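Equipment Planning Meeting, Minutes
Mar 19, 2019
Chair: Pouran Safavi
Present: operations, purchasing, packing line, maintenance

1. Previous minutes
Accepted with one correction. The spare controller is to be charged to the maintenance budget, not to capital.

2. Second robot cell, Pendley site
Two quotes received, from Cultum and Bahrami. Both cover arm, controller, stand and commissioning. Cultum includes 3 days of operator training. Bahrami prices training separately and quotes a longer warranty on the wrist unit. Purchasing to get both quotes onto the same basis before a choice is made. Delivery is needed before the December shutdown.

3. Gripper fingers
Basket handling remains the reference task for sizing. Clondedora offers replacement fingers in sets of 4. Maintenance asked for a softer pad option to be priced, as woven baskets have an uneven outer face and contact pressure varies along the finger. Wrist camera views, finger beside basket:
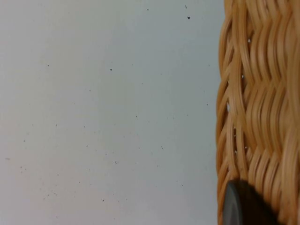
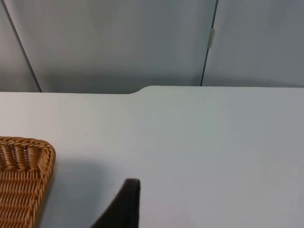
4. Table surface and cleaning
Small dark specks show on the white tabletop in both views. Packing line asked whether these could affect part detection. Integrator's position is that marks of this size are filtered out; to be confirmed in writing. A wipe-down at shift change will be added to the cell checklist. No spend required. A gray or textured top was raised as an option and deferred until the detection question is answered.

5. Budget
Committed to date: 79 percent of the capital line. The second cell cannot be placed in full from the remainder. Proposal to pay 25 percent on order from this year's line and carry the balance forward. Finance to advise whether the split is allowed under the current purchasing rules. Finger sets and pads to be booked as consumables.

6. Actions
Purchasing: comparison sheet, Cultum and Bahrami.
Maintenance: pad specification to Clondedora.
P. Safavi: written query to integrator on detection; budget split to finance.
Packing line: revised cell checklist.

7. Next meeting
To be called when the comparison sheet is ready.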